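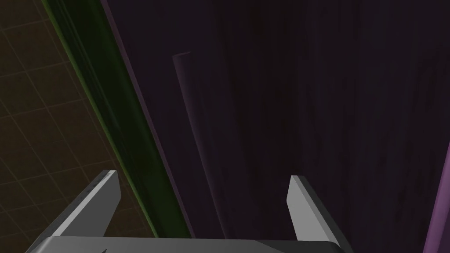

Figure 3. Computer-rendered picture: gray two-fingered gripper, open.

3. Loading and Arranging Your Pictures

Your Meltine frame is on the wall, it has power, and the welcome page is showing. Now comes the fun part! Set aside a quiet half hour for this section, and more if you are the type who stops to look at every old vacation picture along the way (we are).

Before you start

Meltine reads JPEG and PNG files from a memory card or over your home network. Photos, scanned drawings and computer art all work, and you can mix them freely in one album. An album holds up to 900 pictures. If you have more than that, make a second album and let the frame switch between them.

CAUTION: Do not pull the card out while the side light is blinking. You can lose files this way, including ones that were already on the card.

Copying from a card

1. Push the card into the slot on the left side, label facing you, until it clicks.
2. Wait for the side light to turn solid green.
3. Touch Albums, then New.
4. Give the album a name. Short names look best on the home page.
5. Touch Copy All, or touch single pictures to pick them one by one.
6. When the light stops blinking, push the card in again to release it.

NOTE: A batch of 200 large photos takes several minutes. The frame can stay on the wall the whole time, and the slide show picks up the new pictures as they arrive.

Setting brightness and contrast

Choose a picture with plenty of gray in it for this step. Grays are wonderful for spotting a screen that is set too dark!

1. Open the picture and hold your finger on it until the sliders appear.
2. Move Brightness down until the dark grays start to run together, then bring it back up one step at a time until you can tell them apart.
3. Move Contrast until the light grays stay clear of pure white.
4. Touch Keep for All.

Do this in the evening with your usual lamps on, then check it again the next morning. If the room gets strong sun, turn on Auto Dim under Settings and skip step 4.

Choosing a slide time

Touch Play, then Timing. The frame comes set to 5 seconds, and that is lively enough for a party. For a hallway or a bedroom, try one minute with the slow fade. It's lovely, especially with landscapes.

To keep a favorite from being shuffled away, touch the pin in its corner. Pinned pictures come up more often, and you can unpin them any time from the same spot.

CAUTION: Clean the screen only with the frame switched off. Use a dry, soft cloth and no sprays.

Go on to Section 4, Sharing Albums with Family.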